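Search products Search Go

Moges Housewares Adds Red Basket to Tabletop Storage Range

Bristance, 21 February 2018 – Moges Housewares has extended its Hesen kitchen range with a perforated basket for carrying and sorting small kitchen goods. The basket is red plastic with two blue-gray fold-down handles. 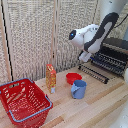
Where is the range sold?
It is sold through 53 stores and by mail order under catalog number 3083.

Product manager Tiruwork Assefa said the perforated walls and floor let crumbs fall through and shorten cleaning time. The basket goes on display with a red bowl, a light blue mug and a black rack.

Shares 7 Comments 3 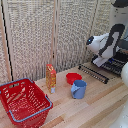
How should the basket be cleaned?
Wash it by hand in warm water with mild dish soap, then let it drain upside down.

Deliveries to stores begin in April. Display tables will be set up by Vetis, under Gadisa Gebremichael. A mug or bowl bought with the basket is packed separately. Trade orders are handled by Bontu Wako at the Bristance office.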